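Drucken | E-Mail

Mai 2018 – von unserer Redaktion

Gehen Roboter bald mit auf Streife im Hafen?

Ich gebe es gleich zu: Als ich zum ersten Mal von Semport hörte, dachte ich an eine Fähre. Gemeint ist aber ein Projekt, bei dem fahrende Roboter nachts Kaianlagen abfahren sollen, und die Frau, die mir das alles erklärt hat, heißt Visitación Prieto. Sie arbeitet bei Farahani an der Steuerung, redet schnell und lacht viel (und hat mir zwei Stunden ihres Nachmittags geschenkt – danke noch mal!).

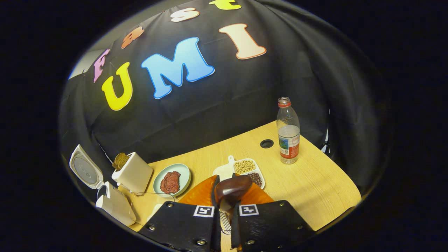
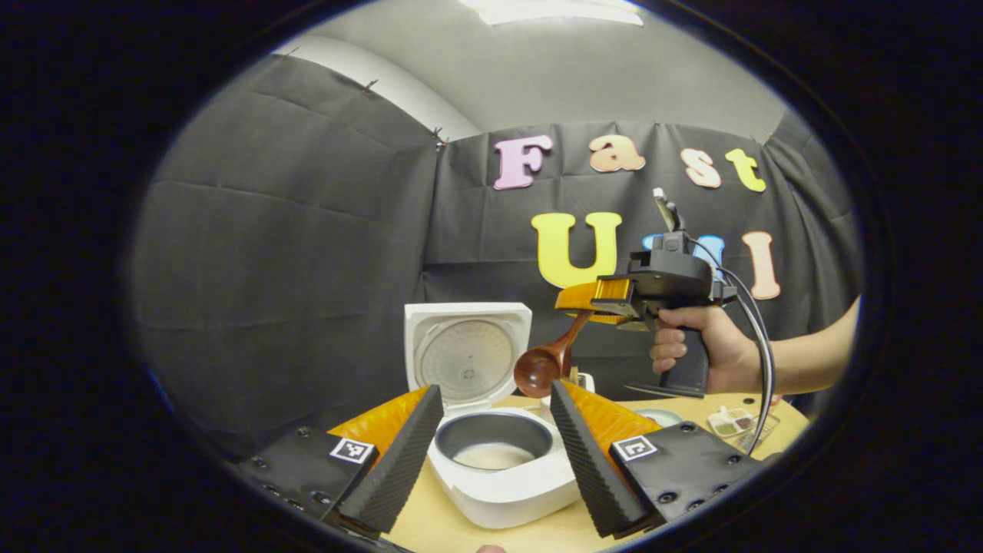 Was macht so ein Roboter nachts im Hafen überhaupt? »Er fährt seine Strecke ab und meldet, was anders ist als gestern«, sagt Prieto. »Ein offenes Tor, ein Leck, ein Mensch, wo keiner sein sollte. Entscheiden tut dann die Leitstelle.«

Das klingt erst mal harmlos, und ich wollte natürlich wissen, ob die Dinger auch jemanden festhalten können. Da schüttelt sie gleich den Kopf. »Um Gottes willen! Der hat Kameras, ein Mikrofon und einen Lautsprecher. Wenn Sie weglaufen, sind Sie weg.« Schneller als ein zügiger Fußgänger sei er ohnehin nicht, und bei Kopfsteinpflaster werde es richtig gemütlich.

Seit Januar läuft der Versuch in Trirkcombe, auf einem abgesperrten Stück Kai, das im Team nur Testport heißt. 2 Roboter sind dort unterwegs, 29 Nächte haben sie bisher hinter sich. In dieser Zeit kamen 306 Meldungen herein. Ich fand das beeindruckend, Prieto eher nicht so. »Möwen«, sagt sie. »Schreiben Sie das ruhig. Ganz viele davon waren Möwen.« Echte Vorfälle waren es 20, meistens Türen, die jemand nach der Schicht nicht zugezogen hatte, einmal auch ein gerissener Schlauch.

Und die Leute, die bisher nachts ihre Runden drehen? Da wird sie ernster. Am Anfang habe man sie zu spät gefragt, sagt sie, das ärgere sie heute noch. Inzwischen sitzt die Nachtschicht bei jeder Besprechung dabei, und von ihr kam auch der Wunsch, die Roboter mit einem dauerhaften Licht auszustatten. Vorher waren sie nämlich fast lautlos und dunkel um die Ecken gebogen, und das möchte man um drei Uhr früh wirklich nicht erleben.

Bei den Aufnahmen habe ich dann doch nachgebohrt. Wer sieht die Bilder, wie lange bleiben sie liegen? Gesichter würden noch im Gerät unkenntlich gemacht, erklärt sie, und was zu keiner Meldung gehört, werde am nächsten Morgen gelöscht. Ob das auch so bliebe, wenn einmal ein ganzer Hafen damit arbeitet? »Das darf nicht die Technik allein festlegen«, sagt sie. »Ich hätte dafür gern eine klare Vorschrift, und zwar vorher.«

Zum Schluss habe ich gefragt, ob sie selbst schon einmal mitgelaufen ist. Ist sie, eine ganze Nacht lang, im Regen. Der Roboter hat sie gleich hinter dem ersten Schuppen als unbefugte Person gemeldet.

Drucken | E-Mail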